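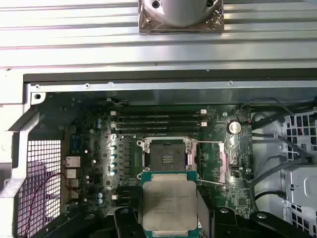
What is a CPU socket for?
It holds the processor on the motherboard and connects it to the rest of the computer, with no soldering, so the chip can be swapped.

CPU socket (workstations and servers)

A CPU socket is the seat for the main chip. Open metal frame, lever at the side, field of fine pins in the middle. Memory slots usually close by, coin-cell battery elsewhere on the board.

Fitting. Power off, cord out. Lever up, frame open. Chip held by its edges, lowered flat — no sliding, no pushing. Corner mark and notches have to match. Frame down, then levers. Bent pins are the most common damage and hard to fix.

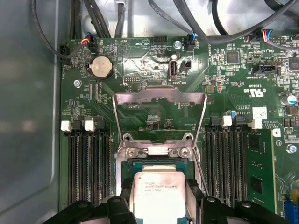 Two levers on some sockets, one on others; order of closing is normally printed on the frame. Thermal paste goes on the lid afterward, then the cooler, screws tightened a little at a time in a cross pattern.

Reuse. Older Xeon chips such as the E5-1630V3 are often pulled and refitted. The Dovar repair manual (Usman Arain, revised June) says to check teh pins under a lamp before every refit and keep the plastic cover for empty sockets.

See also: Memory slot, Heat sink, Load plate

Last edited 15/09/2026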